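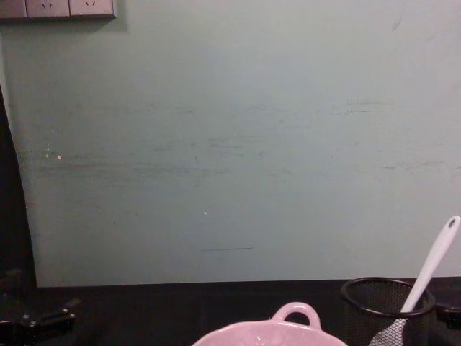 **Vullwood** is a tabletop robot arm project built in a shared workshop in the Bañuelos building, a former print shop divided into rented work bays. The project covers one arm, its bench, its control software and a set of kitchen-type objects used for handling tests. It was started by Gumaro Cisneros and Marisol Villaseñor, and the name is used for both the arm and the small group that maintains it.

The arm is meant for slow, light work such as picking up dishes, turning utensils and moving things from one holder to another. It was never sold, though the drawings have been shared with other home builders.

## History

Cisneros began the arm at home, on a folding table in a spare bedroom. The first version had four joints and used hobby servos throughout. It could lift an empty cup but sagged at full reach, and the shoulder servo failed twice. Villaseñor, who rented a bay at Bañuelos for furniture repair, offered space on a heavier bench, and the project moved there in October.

The second version kept the base plate and little else. Iraís Chávez redrew the shoulder and elbow brackets so that they could be cut from flat aluminum stock with a bandsaw and a drill press. Pirjo Seppälä wrote the motion software, replacing an earlier set of scripts that had to be edited by hand before each run. Bianca Cozma joined last and took over the gripper.

A third version was planned with a sliding base. It was dropped after the group decided that the rail would take up too much of the bench.

## Design

### Arm

The current arm has six joints. The lower three are driven by geared stepper motors and the upper three by smart servos on a shared data line. Reach from the center of the base to the fingertips is 85 centimeters. The motor drivers sit in a vented box under the bench, and the cables run through a split sleeve along the outside of the upper arm.

Backlash in the elbow has been the most persistent fault. The first gearbox was a printed one and wore quickly. Its replacement, a used metal unit from a surplus dealer called Tornano, is noisier but holds position well enough for the tests. A spring across the elbow takes up part of the remaining play.

### Gripper

Two fingers close in parallel on a single lead screw. The pads are cast silicone, poured in a mold that Cozma cut from scrap acrylic. Flat pads worked on boxes and blocks but let rounded handles turn in the grip, so the later pads have a shallow vertical groove.

The fingers come off with two screws. Several sets have been made, including a narrow pair for reaching into containers and a wide pair for rims.

### Software

Seppälä's program runs on a small desktop computer and talks to the arm through a USB adapter. Moves are stored as plain text files, one pose per line, with a speed and a gripper setting. An operator can record poses by moving the arm by hand with the motors released, then edit the file afterward.

Vision was added later. The program looks for an object by color and outline and estimates its position on the bench top. It does not identify objects by name, and the operator has to pick the matching grip from a list.

## Workspace

The bench has a dark, nearly black top and stands against a pale mint-green wall panel with a matte surface. A plain backing was chosen to make it easier for the software to find the edges of objects. The panel has picked up smudges and scuff streaks, heaviest across the middle of its left and center portions. Early versions of the software sometimes treated marks of this kind as objects. Seppälä dealt with the problem by having the program ignore outlines with low contrast.

A row of grey outlets is mounted on the wall above. The motor supply and the computer are plugged into separate circuits — an arrangement made after a short in one of the drivers shut down the whole bay.

Lighting is kept dim and even during tests. Bright overhead lamps produced reflections on glazed surfaces, and the reflections moved the estimated center of an object by as much as a finger's width.

## Test objects

Most of the objects are ordinary household items. They include a light pink ceramic dish with a rounded loop handle, a black wire-mesh holder of the kind used for pens, and a white plastic utensil with a small hanging hole near the end of its long handle. The utensil is stood in the mesh holder for some tests, leaning at an angle.

Each item presents a different difficulty. The dish has a glossy glaze and can be gripped by the handle or by the rim. Mesh is hard for the vision program, as the background shows through it, and the outline often comes back in pieces. Dark items in general are found less reliably than light ones because of the color of the bench top. Cozma has proposed covering the bench with a lighter mat, but the change would mean repeating the earlier tests.

## Testing

Trials are logged in a paper notebook kept at the bench and copied into a spreadsheet. As of Sunday, March 2, 2025, the log held 301 attempts with the current gripper. The longest session was 46 attempts.

An attempt is entered as a success if the object is lifted clear of the bench, carried to its target and released without falling over. Dropped objects and missed grips are entered separately. Runs stopped by the operator are left out of the count, a rule that Chávez has argued against in the notebook's margins.

Handles have given better results than rims. Pulling the utensil out of the holder remains the least dependable task — the holder is light and tends to come up with it.

## Related projects

**Raditz** is a smaller arm built by Chávez from parts left over from the first version. It has four joints and uses the same pose file format, but it has no vision. It is used mainly for trying out new finger shapes before they are fitted to the larger arm.

## See also

- Hobby servo
- Lead screw
- Parallel gripper
- Shared workshop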